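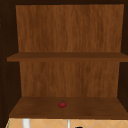

Wrist cam view from the sim twin, tomato on the bottom shelf. Click for full size.

Kitchen cell: wrist cam keeps drifting, how often do you all recalibrate?
Posted in Setup and Maintenance

gravelroad
December 17, 2020

Hi all, long time reader, not much of a poster. I look after the kitchen cell at our shop in Toledo. One arm on a pedestal, Ziltov two-finger gripper, camera on the wrist, and a mock kitchen bolted to the wall in front of it. The job is dull on purpose: take one item off a cabinet shelf, put it in a bin on the counter, put it back, do it again. We run 200 cycles a shift and I write down every miss.

We also keep a simulated copy of the cell, and I use it to check the camera pose. The render I posted is what I line things up against. Cabinet straight on, no doors, both shelves in view, tomato a little left of center and toward the front of the lower shelf. I park the real arm at the same look pose, grab a picture, and flip between the two. If the front edges of the shelves sit on top of each other, I'm happy and go get coffee.

Since November I have not been happy. After every shift the real picture has slid down and to the right a bit. I redo the hand-eye calibration, it's perfect, and by the next morning it's off again. Misses are nearly all on the lower shelf. The fingers come in low and bump the front lip.

So how often do you recalibrate? Is every day normal? It takes me 40 minutes and I'm getting really tired of holding that checkerboard.

torquestripe
Every day is not normal. We do ours when somebody crashes the arm and otherwise we leave it alone. Something is moving. Have you put a wrench on the camera bracket? The stock Ziltov bracket has two screws and they back out if you don't use threadlocker. Ask me how I know.

gravelroad
I did check them, they felt tight! But I checked with a regular hex key and my wrist, so take that for what it's worth.

beltandpulley
I'm going to disagree with torquestripe a little. Screws that back out give you slop, and slop gives you a picture that jumps around. You're describing a steady slide in one direction, down and right, every shift. To me that's the arm warming up, or the first joint losing its zero. Do you calibrate cold?

gravelroad
Yep, first thing in the morning before anyone else is in. The building is pretty chilly then.

beltandpulley
There you go. Run your warmup for 40 minutes, then calibrate. I'd bet lunch on it.

torquestripe
I'd take that bet. If it was heat it would be back where it started the next morning when the arm is cold again. OP says it's off in the morning. Read the post.

beltandpulley
I read the post. "Off again by the next morning" could mean he looked at it at the end of the shift and assumed. gravelroad, did you compare again cold, before touching anything?

gravelroad
Uh. Once. It was off, but I didn't write down how much. I'll do it properly tomorrow.

sundaysolder
Jumping in from the software side. Can I ask why you're lining up on the shelf edges? They're long and brown and there's a lot of brown behind them. Looking at your render, the upper shelf has its left end sticking out past the side wall, and that corner is a way better thing to match on than the long edge. An edge running across the picture will tell you about up and down and almost nothing about left and right.

Also that wood grain runs top to bottom, all streaks. If you ever let a feature matcher loose on that back panel, good luck, it'll happily lock on one streak over and call it a match.

gravelroad
Oh that's a good point about the corner. I've been using the edges for up/down and the tomato for left/right, and yes, I know, the tomato is a thing that gets picked up and put back 200 times.

torquestripe
You're using the TOMATO as a fiducial??

gravelroad
Only in the sim! On the real side I set it on a pencil mark. The pencil mark has gotten kind of smudgy.

sundaysolder
Okay, so half of your drift to the right might be a pencil mark. Stick a printed tag inside the lower compartment, off to one side where the fingers never go, and put the same tag in the sim at the same spot. Then you've got numbers and you can stop flipping pictures back and forth.

beltandpulley
I'd be careful with a tag inside the cabinet. If the vision is trained on bare wood, you've changed what it sees. We put ours on the wall under the cabinet, on the tile. You can see a strip of backsplash along the bottom of that render, so there'd be a bit of room, if OP's real tile lines up the same.

sundaysolder
That strip is tiny and there are two white upright things standing in front of it. I wouldn't want my only reference down there. Move the look pose lower, maybe, but then it isn't the same look pose anymore.

beltandpulley
So use a second pose just for checking. It costs nothing. We keep one called "mirror" that nothing else uses.

gravelroad
I like the second pose idea, I can set that up without bothering anybody. And the white things are part of what's standing under the cabinet in the model, I never gave them much thought.

nightshift_lu
We have nearly the same setup with a Nineck arm and had a slow sag like yours. In our case it was the cable. The camera cable was zip-tied too tight at the elbow, and every time the arm reached for the low shelf it gave the bracket a little tug. All day long, same direction. We rerouted it with a service loop and recalibrated one time, and it's held ever since. Does yours pull when the arm goes low?

gravelroad
Huh. It does go pretty straight at the lower shelf. I'm going down there now.

gravelroad
Okay, I'm back. Cable is tight as a guitar string at the low reach. I put a torque driver on the bracket too and one of the screws turned. Not a lot, but it turned.

torquestripe
Threadlocker. Blue. I'll take my lunch now please.

beltandpulley
One screw moving a hair does not prove anything until he's run a shift on it. And I still want to see the cold reading.

nightshift_lu
Both can be true, a tug on the cable is what would work the screw loose. Put a paint mark across the screw head and the bracket so you can see it at a glance from now on.

gravelroad
Doing all of it. Service loop, blue threadlocker, paint marks, new pose for checking, and I'll match on the shelf corner until I sort out a tag. The bracket is off and the screws are cleaned up, the threadlocker has to cure overnight. Then a calibration after warmup, then I write down the offset cold the next morning before I touch anything, so beltandpulley can sleep.

One more thing while I have you. Our other cell has the Teta mount, the clamp style with no screws into the flange. Anybody had that one slip?

torquestripe
Yes. Start a new thread for that one, I have a lot to say.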